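3.2 Getting the dogs used to visitors

I should say first that I came to this as a dog person and only later as a researcher, so some of what follows is closer to kennel gossip than to method. Elie Awwad and I had been going to the Plemport shelter for months before we wrote a single thing down, and by then we both had favourites (mine was a very loud brindle lurcher called Twal). We tried hard not to let that creep into the scoring, and I think we mostly managed it.

What we wanted to know was simple enough. When a group of strangers walks past a row of kennels, does it help the dogs if somebody they already know walks in front? The staff at Plemport were sure it did. The staff at Kevance, the other shelter we worked with, thought it made things worse, as the dogs got their hopes up for a walk and then sulked when they didn't get one. Both lots had been doing the job for years and neither would budge!
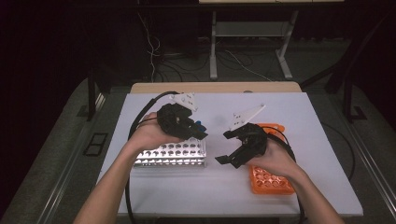
So we settled on Saturday visits, with the same route at both shelters and the same rule about treats, and we logged every walk-past as its own event. We ended up with 665 of them, almost 200 of which came from January alone, when the weather was foul and everyone wanted to be indoors with the dogs. For each one we wrote down whether the dog came to the front of the kennel, stayed put or went to its bed, and whether it barked. Barking was the hard one. Elie counted a single woof and I didn't, and we argued about it over a lot of bad coffee before agreeing that one woof was a greeting and should go in its own column.

We kept saliva swabs as well, for the stress hormone part of the work (section 3 of the appendix has the details). Most dogs took to the swab quite happily once they'd worked out that cheese came afterwards. Wovov, an elderly terrier at Kevance, took the cheese and kept his mouth firmly shut for the swab, every time, and he's missing from the hormone results for that reason – he's still in the behaviour ones. 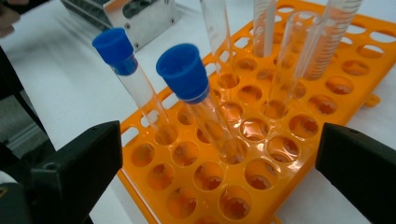
Figure 2. Orange tube rack with blue-capped tubes.

The familiar handler did make a difference, though a smaller one than Plemport had promised us. Dogs came forward more often when they knew the person in front, and they went back to their beds a bit sooner once the group had moved on. We saw the sulking that Kevance had described too, mainly in dogs whose walk was due within the hour. I'd love to go back and run the visits straight after walks, and Elie has already drawn up a timetable for it.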